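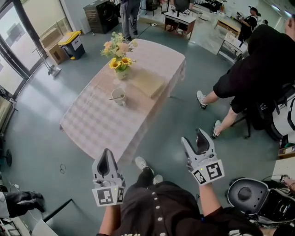 Ask them what happens if the scar stretches, my cousin wrote in her message this morning, and ask who pays if it has to be done again. She wanted me to write both down so I wouldn't lose my nerve in the chair. I wrote them on the back of the appointment letter and put it in my coat.

The consultation was at the Pleswood clinic, to talk about having my eyelids done. Upper lids only. I have been thinking of it since the optician told me last May that the skin on the right side was resting on my lashes. It has got worse over the winter. By the evening I am holding my eyebrows up to read, and I get a dull ache across the forehead that goes when I lie down.

I got there early and filled in the forms. Four pages, mostly the same questions as at the dentist. Blood thinners, allergies, smoking, contact lenses, dry eyes. I ticked yes for dry eyes and that turned out to be most of what we talked about.

The surgeon was younger than I had pictured and did not rush. She had me sit under the lamp and look up, down, and straight ahead, and then she pinched the spare skin with a pair of blunt tweezers to see how much could come away and still let the eye shut. She said the right lid has more to spare than the left, but the left brow sits lower, so taking the same amount from each would leave me uneven. Then she did a test with a strip of paper tucked inside the lower lid to measure tears. It was unpleasant but quick. The result was on the low side, left worse than right.

So she wants me on drops before she will put a date in. They are called Qian and come in single-use tubes, and I am to use them four times a day and a gel at night. If the eyes are no better she will take off less skin than she otherwise would, or tell me to leave it. I thought that was fair of her. The other place I rang, Urum, offered me a date over the telephone before anyone had looked at me.

I read my cousin's questions off the letter. The scar sits in the crease and she said lid scars seldom stretch, though they can be pink and lumpy for a couple of months, and some people get tiny white cysts along the line where the stitches were. Those can be nicked out in the clinic. As for doing it again, the price covers 2 follow-up visits and any small revision inside a year if she agrees that it is needed. If I want it and she doesn't agree, I pay. I asked for that in writing and the receptionist printed it out.

What else she told me, before I forget it:

It is done under local, with a sedative if I ask for one. I would be awake and would feel tugging. It takes an hour or a little over.

Stitches come out at a week. No lifting, no bending down to the garden, no swimming. Sleep propped up on two pillows. Cold packs for the first couple of days, ten minutes on and ten off.

Bruising goes down into the cheeks before it clears. She said to count on looking a fright for a fortnight. I would allow 15 days before seeing anyone from work.

No eye make-up until she says so. That does not bother me much.

The risks she went through one at a time. Bleeding behind the eye is the rare bad one, and I would be given a number to ring at any hour if I had pain or the sight went dim. The commoner ones are dryness, an eye that won't quite close for a while, and one side healing differently from the other. She showed me photographs of other patients, including one who had come out a bit lopsided and had needed a second go. I had not expected her to show me that one.

The deposit is £1,143, which I did not pay today. It is more than I had in my head. It comes off the final bill, but I only get half back if I cancel inside the last month. There is a finance plan through a firm called Pruvulus and I brought the leaflet home, but I would sooner wait and save than owe it. I did ask whether the NHS might do it, given the lashes. She said possibly, if a field test shows enough loss at the top, and that I should see the optician for the test and then the GP. She wrote a short note for me to take with me. I will ring tomorrow.

Bus home was late. I had soup and read everything through again at the kitchen table. First lot of drops at four, second at eight. They sting for a few seconds and then the eye feels better than it has in weeks, so perhaps some of my trouble reading has been dryness all along — I shall have to see. The tubes are fiddly to open. I got more down my cheek than in the left eye.

Rang my cousin after tea. She had her own lids done some years back and says the worst part was the itching round day five. She thinks I should get on with it. I told her I had to go back in 2 months in any case and would not be deciding before then. She said to take a photograph of my eyes in the same light once a week so I would have something to compare. I took the first by the bathroom window with my glasses off. The right lid looks heavier than it does in the mirror.

Must buy cotton pads. Gel in at ten, then bed. It makes everything blurry, so I am writing this first.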